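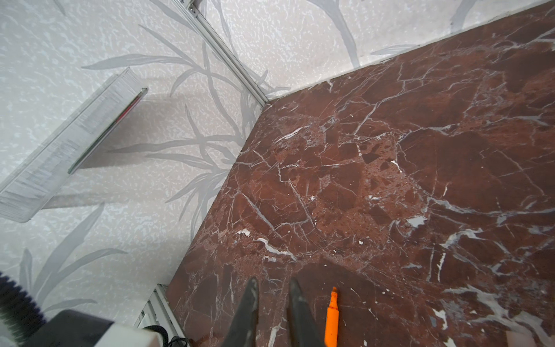

The marble and the wallpaper, at the corner. The white streak that curves across the stone is veining and does not come off, so please stop trying.

From: Lama Obeidat
To: tabletop list
Date: 21 August 2023
Subject: Re: Dark stone, busy walls, and where the orange markers go

Afaf wrote:

> I have read the tidying notes twice and I still have questions.
> First, who picked marble? I set one of the little wood blocks down
> and it sounds like a judge calling for order. Second, the notes say
> "markers together, blocks together" but they don't say what
> "together" means. Touching? Neighbors? On speaking terms? Third, is
> the wallpaper staying? I have nothing against reeds but I was
> brought up with plain walls and I find I keep looking at them.
>
> Also the inventory says 137 blocks and I would like to know who
> counted them, and whether they are all right.
>
> Afaf

Taking these in order, mostly.

The marble was Majdi's choice, and he stands by it. His case is that we had been using the old white top from Dirnstead for so long that anything pale simply vanished on it, and the blocks are about as pale as wood gets. On the dark red they show up from the doorway. I was against it at the meeting in March and I am now for it, and I would thank Majdi not to forward this paragraph to anyone.

What the dark top does not help with is crumbs. The stone already has veins, chips, flecks and small pits drawn all over it, so a bit of eraser or a sliver of wood has 2000 places to hide. Wipe the whole surface, including the parts that look clean, because they all look equally clean and equally filthy. Damp cloth, then dry cloth. Nothing with vinegar or lemon in it. Mercedes has put a bottle of the Varghese stone soap on the shelf and written STONE on it in letters you could read from the parking lot.

The wallpaper is staying. We have 327 dollars left in the furnishing line and I am not spending it on making the walls duller. If the reeds bother you, face the table. Dilruba points out that gray on off-white is a perfectly calm combination, and that a person who minds it should have seen the Wavo sample with the parrots.

Now, "together." I agree the notes were thin. I wrote them at the end of a long day and was, I think, hoping people would just know. Here is how a tidy looks when it's half done:
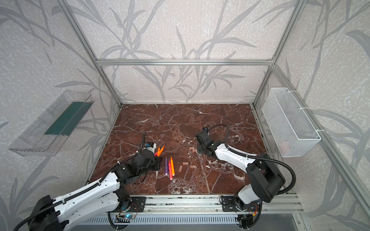 Photo: Majdi Moussa

Take the markers first. The purple, the pink and one of the oranges are lying next to each other, all slanting more or less the same way, and I would call that together. They don't have to be touching. The orange leans a little toward the pink, and I am not going to write a rule about leaning. The other two oranges haven't joined the row yet. When they do, they go beside the orange that's already down, so that all the oranges end up in one place and we are spared the discussion we had last time about rainbow order.

The blocks, on the other hand, are not together by anybody's definition. Four of them spread over the middle of the table is what I would call scattered, and it's what the notes were trying to prevent. Blocks go in one bunch on the right side, flat, with a hand's width of bare stone between them and the nearest marker. Stacking is allowed but I don't recommend it on this surface, for the reason Afaf gives about the judge.

Caps: they go on the marker of the same color. I am aware that this sounds like something one wouldn't need to write down. I have been through the marker bin and I am writing it down. Press until it clicks. A marker left open over lunch is a stick.

As to the inventory, I counted the blocks, there are 137, and they are fine, thank you. The figure of 2868 that Mercedes found on the older sheet was the Poreck order number, which somebody had typed into the quantity column. It stayed there for a good while, and I'd like it noted that during all that time we told people we were running low.

Two leftovers. The clear plastic piece by the wall picks up fingerprints if you so much as think about it, so hold it by the edges. And whoever has the second dry cloth, the blue one, please bring it back. I don't need to know how it got to your car.

If anyone wants to argue for blocks on the left, write to the list and not to me. I'll put the revised notes up once Afaf has had a chance to find the holes in them.

Lama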